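Repair Labels Should State Wear Parts

Household goods sold in this country carry a rating for energy use and, in some classes, for noise. Neither figure tells the buyer which parts will wear out first, or what those parts cost. I would put that information on the label before any other.

Most items that are thrown away are sound in nearly every respect. A door seal hardens, a felt strip frays, a foam pad loses its thickness. The motor, the case and the wiring have years left in them. The Bernow tumble dryer in my own utility room was rated by its maker for 2,000 cycles. Its rear drum felt was worn through at 2,942, and the part was listed only as half of an assembly priced close to a new machine.

Makers object that wear depends on use. This is true, and it is also true of fuel consumption in cars, which is published all the same. A figure measured under fixed conditions lets two products be compared. Jutholm already prints a wear table on page 7 of its vacuum cleaner manual, with a part number against each line. Kristiansen supplies the same parts for its own range but gives no intervals, so the owner has to guess.

The second objection is cost. The test rigs exist, and the results are held by the design office. Publishing them requires a table. 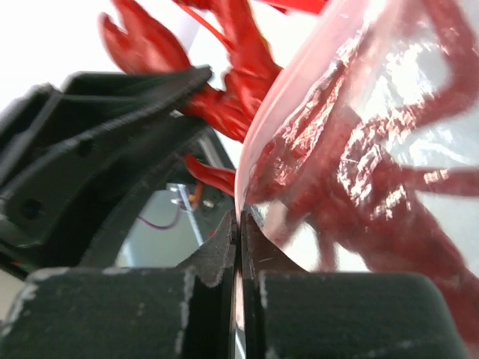 Frayed lining along the edges of two dark grey tips, with white scuffing on the blocks behind.

Soft linings deserve a line of their own in such a table. They are cheap, they are often glued in place, and they are seldom sold separately. A lining held by 2 screws can be changed at home in minutes. Vullano changed to screws on its sliding drawer units last December and kept the old part number, which I would like to see copied.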